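Comparative Local Government, Unit 4
Runoff elections and the choice of a mayor
Notes by Roswitha Lammers

Last time we finished with plurality voting, where the person with the most votes wins in one round. Today we look at the two-round system. The rule is simple: if no candidate gets more than half of the valid votes, the two strongest go to a second ballot, and all the others are out.

Please keep apart two words which students often mix. A majority is more than half. A plurality is only more than anyone else.
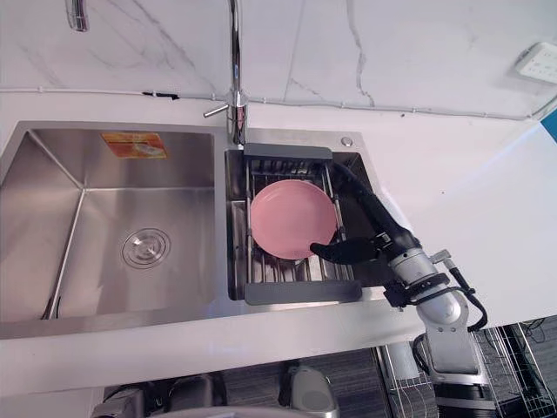 Our case is the town of Sterside. In the first round 11 candidates stood for mayor, and the leader did not come near to half. Before the second round, the eliminated candidates had to decide if they would recommend somebody. Such a recommendation has no legal force, but it can change the campaign very much — a finalist must now speak to people who did not choose her at first.

The second round was decided by 57 votes. Under plurality rules the other finalist would already have been mayor after round one.

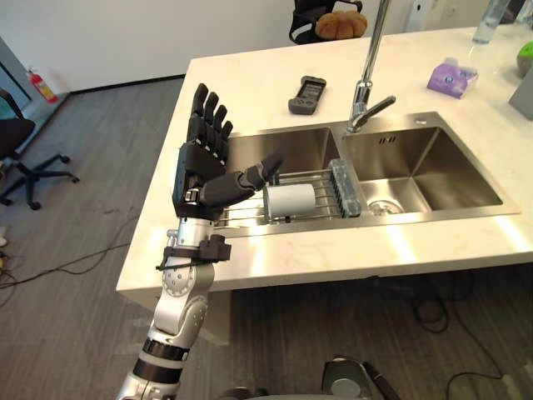
Photo: Bernd Seidel

Turnout is the usual objection. Many voters stay at home for the second date, especially if their own candidate is gone. In Sterside, 1,461 fewer people voted in the second round. Is the winner then weaker in legitimacy? The reader gives two answers, and I would like you to know both of them.

Terms to learn: valid vote, threshold, finalist, endorsement, turnout.

For the next session, read the chapter on ranked ballots and write 150 words on this question: would Sterside need a second date at all if voters could rank the candidates? Bring it on paper. The November session starts with your texts.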